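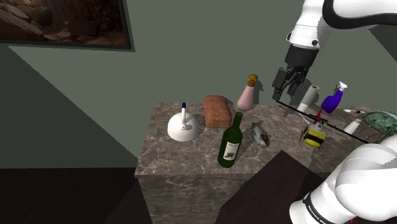

Kullano is a dataset of what people call wall colors when you don't give them a list to pick from. I started it after a long back-and-forth with my cousin over what to ask for at the paint counter (she said "gray," I said "green," and we were talking about the same hallway). Take the wall behind the marble counter: I'd call it a muted sage green and move on, but part of it sits under a big diagonal shadow, and if you showed me only that darker part I might say olive, or moss, or just "dark." That's the sort of thing this file is full of! It has 3000 color names typed in by 200 people, plus a little about where each person was sitting when they typed them, and it's free to use for pretty much anything.

Projects > Color Words > Kullano > README

Overview Files Columns Notes Issues License

12 comments · 47 shares

What you get

The main file is kullano_names.csv, with one row per answer. Each person got 15 swatches out of a pool of 133, picked at random, and typed whatever came to mind. There was no time limit and no spell check. I left the spelling alone in the raw column, so you'll meet "beige," "baige," "bayge" and one very confident "beeje."

There's a second file, kullano_swatches.csv, which has the hex value for each of the swatches and the short code that ties it back to the names. And a third one, kullano_people.csv, which is the smallest and probably the one you'll ignore until you suddenly need it.

Columns in kullano_names.csv

answer_id: just a running number
person_id: matches the people file
swatch_code: matches the swatch file
raw_name: exactly what was typed, odd capital letters and all
clean_name: lower case, spelling fixed, extra spaces gone
sure: 1 to 5, how sure the person felt (5 is very sure)
order: where this swatch fell in that person's run, 1 to 15

Please look at the order column before you do anything fancy. People get more playful as they go. The first few answers tend to be "light blue" and "tan," and by swatch 12 you're getting "inside of a cucumber" and "grandpa's car." I love those answers, but they'll mess with your averages if you treat them the same as the early ones.

Where the swatches came from

I picked the colors myself, in July, sitting on the floor with a pile of old paint strips from Breler, the little hardware store in Molledance where I worked for two summers. I wanted colors you'd really put on a wall, so there's no neon and hardly any bright red. Lots of off-white. So much off-white! If you've ever tried to match the white in one room to the white in the next, you know why.

I matched the strips to hex values by eye on one laptop screen. I know, I know. Noman Hayat has already written me a long and very kind email about color meters. So please think of the hex values as "the color that was shown" and leave the paint itself out of it. If your work depends on real paint in real light, this isn't the set for you.

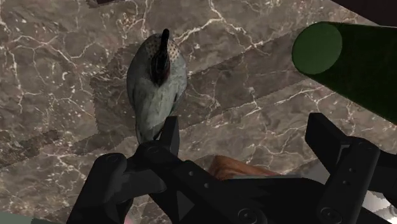

The grays were the hardest part to choose, and I ended up with more of them than I'd planned. A gray with a bit of blue in it gets called blue by one half of the room and gray by the other, and both halves put down a 5 for how sure they are. I kept several of these that sit very close together, because that's where the fun is. If you only have time to look at one piece of the data, filter for swatch codes starting with G and read the raw names straight down the column.

Who answered

Mostly friends, friends of friends, people from my old job, and a whole knitting group that Kulsoom Ghumman talked into it. The knitters are easy to spot if you go looking, because they know a lot of words. "Heather," "oatmeal," "slate," "undyed." Everybody else says "gray." So this is not a fair sample of anybody, and I'd be nervous if you wrote "people think" in a paper based on it. "These 200 people typed" is safer.

Everyone answered in English. For some of them it's a second or third language, and the people file has a yes/no column for that. I asked people if they had trouble telling colors apart, and those who said yes are still in the data with a flag (the column is called color_trouble). I didn't give anyone a test, so the flag is only what they told me. Ages are in wide bands. There are no names, no emails and no towns in any of the files, and I took out two raw answers that named a neighbor.

The people file also has a column for screen (phone, tablet or computer) and one for light (daylight, lamp, both, dark). I wish I'd asked which way the window faced! Next time.

How the clean names were made

I ran the raw names through a small script called Magsi that I wrote for this, then read every single one. Magsi fixes the common misspellings and folds "grey" into "gray." It does not fold "light gray" into "gray," and it leaves the silly ones alone, so "inside of a cucumber" is still there in all its glory.

Some calls I made that you may not like:

- "greenish," "green-ish" and "kinda green" all became "greenish"
- "blue gray" and "gray blue" stayed separate, because I think the order matters to people
- brand-style names ("Morning Something") stayed as typed
- blanks and "idk" both became "none"

If you want to do it your own way, start from raw_name and skip my column completely. I won't be hurt.

A smaller set to start with

There's a 600-row sample in the sample folder, which is 40 people with all of their answers. It opens fast in any spreadsheet and it's what I'd hand to a class. I chose those people at random, but the sample does lean a bit toward phone users, so keep that in mind.

Things people have used it for

Kulsoom made a yarn chart out of it. Noman used it to show his students why you should read your data before you plot it. One person wrote in to say they'd read the off-white rows out loud at dinner as a guessing game, and I've since tried this and can recommend it (say the name, everyone points at something in the room).

I've used it mainly to settle the hallway thing with my cousin. We didn't settle it. The closest swatch, G14, was called gray by slightly more people than green, and she has the printout on her fridge.

Known problems

Swatch W07 was shown with the wrong hex value to the first few people. Their rows have "W07x" as the code. Drop them or use them, but don't mix them in with W07.

The sure column is empty for one person who answered on paper.

A few raw names have commas in them, and they're in quotes, which most programs handle fine. One older program I tried split them into extra columns, so check your row lengths after you load the file.

The order column starts at 1. In the very first upload it started at 0. If yours starts at 0, grab the newer file.

License and credit

Use it, change it, share it, print it on a mug. A mention of Kullano would be nice but I'm not going to chase you. If you find a mistake in the clean names, open an issue with the answer_id and what you think it should say, and I'll fix it in the next round.

Last updated 13/09/2019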